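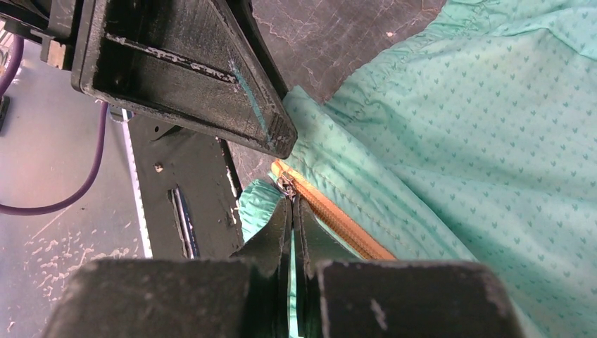

Selection by time standard should be decoupled from age in club swimming

Most regional swim programs still sort juniors into training squads by birth year first and time standard second. The practice is administratively convenient. It is also a poor predictor of training load tolerance, and clubs that rely on it should stop.

Consider the Cirgate model, which places 135 swimmers in squads according to a repeat-set test: ten 100-metre efforts on a fixed cycle, scored on drift between the second and ninth repeat. Age enters the calculation only as a ceiling on weekly volume. A 12-year-old with low drift may train alongside 15-year-olds, for fewer sessions.

The usual objection is social. Parents at Tralov argued last August that mixed-age lanes would unsettle younger children. The concern is reasonable, but it is a matter of supervision and lane allocation, and it can be handled on the pool deck. It does not justify assigning an aerobic program by date of birth.

A second objection concerns cost. Testing takes lane hours, and lane hours are scarce in any 25-metre centre shared with the public. Cirgate budgets $300 per testing block, with 2 blocks each season. Against annual pool hire, the sum is minor.

The stronger criticism is that drift scores favour early maturers almost as heavily as raw times do. I accept this in part. Drift is measured against the swimmer's own pace, so the bias is reduced, though stroke length still confounds the result in butterfly and breaststroke. Muko's coaches adjust for height. Their correction is crude and ought to be published so that other clubs can check it.

Squad lists for the coming season close on Thu 17 February. Any club still working from birth year could run one trial block before then and compare the two lists.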